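Clana Upholstery Swatch Records

README and data card
Last edited 4/21/20

Overview

Clana is a table of notes on upholstery fabric and how it holds up on sofas, armchairs and padded benches in ordinary homes. It has 800 records. Each record covers one swatch of fabric that was cut, labeled, checked and written up by hand. The fabrics are the kinds sold for living room furniture: cotton blends, linen blends, wool blends, polyester velvet, chenille, microfiber and a small group of coated fabrics meant to look like leather.

The records were put together by Shiuli Selvanayagam and Xiomara Van Dusen. Most of the swatches came from end-of-roll stock at Fitzsimmons, an upholstery shop, and the rest from Eltwood, which makes slipcovers. The project is for people who write buying guides, run small furniture shops, or want to compare fabrics before they re-cover a chair.

What is in the folder

swatches.csv
The main table, with one row per swatch.

holdout.csv
A list of the 200 swatch IDs that we keep apart for checking. These rows are also in swatches.csv. If you build a model or a scoring rule, leave them out until the end.

notes.txt
Free notes on single swatches, sorted by ID. Not every swatch has a note.

changes.txt
What was fixed and when.

Columns in swatches.csv

swatch_id: a short code. The letter at the front gives the source, F for Fitzsimmons and E for Eltwood.

fiber: the main fiber as printed on the roll label. For blends, the fiber with the largest share comes first.

weave: plain, twill, pile, knit or coated.

color_family: a broad color word such as gray, green or brown. Shop color names are not kept because they change from season to season.

rub_score: none, light, medium or heavy. Wear seen after rubbing with a dry cotton cloth.

pilling: same scale as rub_score.

stain_water, stain_coffee, stain_oil: what was left after blotting and one pass with mild soap. Values are clean, faint, clear and set.

fade: change in color next to a piece of the same swatch kept in a closed drawer.

treated: yes, no or unknown. Whether the roll label mentions a stain-resistant finish.

How the scores were made

Each swatch was looked at by 3 people in daylight next to a north window. They wrote down their scores without talking. Where two or more agreed, that score went into the table. Where all of them gave a different answer, the field is left blank and the separate scores are in notes.txt.

Stain tests used tap water, black coffee and plain cooking oil. Drops were left to sit and then blotted with a paper towel. The coated fabrics were wiped, which is how their care labels say to treat them. Keep this in mind if you compare coated fabrics with woven ones.

The fade pieces were hung in June and taken down at the end of the same month. This is a short time for a fade test. A fabric with no change in our table may still fade on a sofa that sits by a sunny window for years.

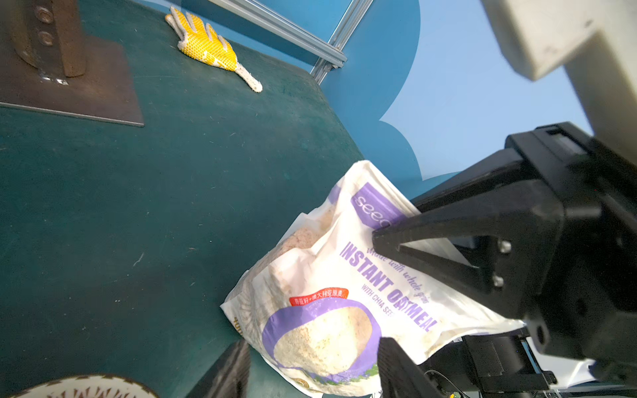

Known problems

The linen blends are mostly pale. There are few dark ones, so the fade column says little about dark linen.

The treated column depends on the label. Some Eltwood rolls had lost theirs, and those rows say unknown.

Velvet is hard to score for rub wear, as the pile looks different depending on which way it lies. We brushed it flat first, but the raters still disagreed more on velvet than on any other fabric.

There are 3 pairs of duplicate swatches cut from the same roll under different IDs. They are listed in notes.txt. We left them in.

No swatch was tested on a real cushion. Stretch over foam, seam strain and pet claws are all outside this table.

Loading the table

The file is comma separated, with a header row and UTF-8 text. Blank fields are blank, with no code for missing. Some fiber values contain commas and are in double quotes. We use Triment, our own small script, to check the scale words for spelling. You do not need it to read the file.

Use and credit

You may use and change the records for any purpose. Please name Clana and both authors if you publish a table or chart made from them. Do not use the scores as a safety rating. Flame resistance was not tested.

Corrections

Send the swatch ID, the column and the value you think is right. Shiuli handles the F rows and Xiomara handles the E rows. Fixes go into changes.txt with the old value next to the new one.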